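Westow Grasp Planner, reviewed after 40 days of use
April 5, 2022

I bought the one-seat license for 675 dollars, to replace the grasping scripts I wrote myself. Installation was easy, but the manual is thin and the chapter about force limits has only one page.

My test objects are bottles, because clear plastic is difficult for every depth camera I know.

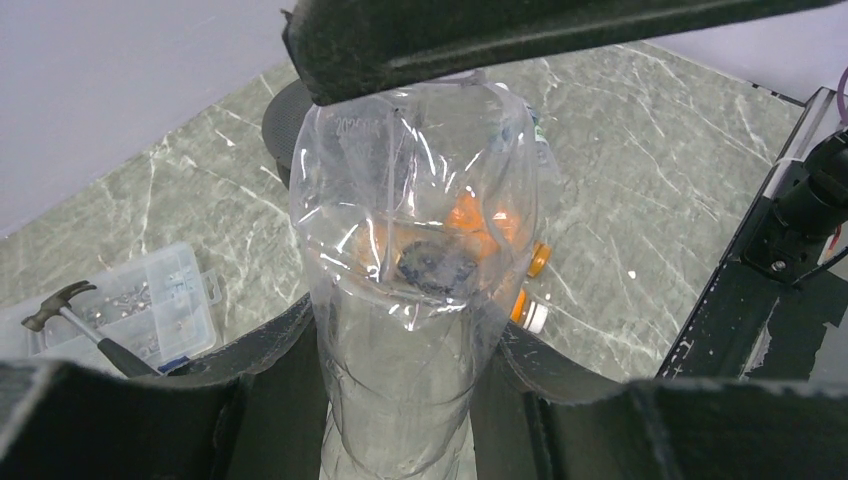
The planner makes its grasp from the outline and does not wait for good depth data. I like this idea. The default closing force is too high for thin walls, so please lower it before your first run.

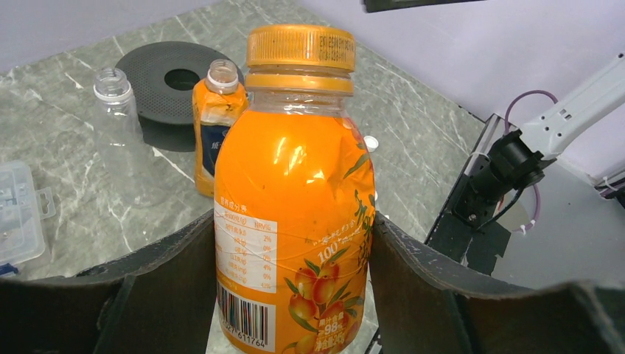

Planning takes over 18 milliseconds on my old computer, and this is fine for me. The log viewer is the weak part. It shows error 557 for three different problems, and support answered me only after one week.

Four stars. I will renew in October if they repair the log.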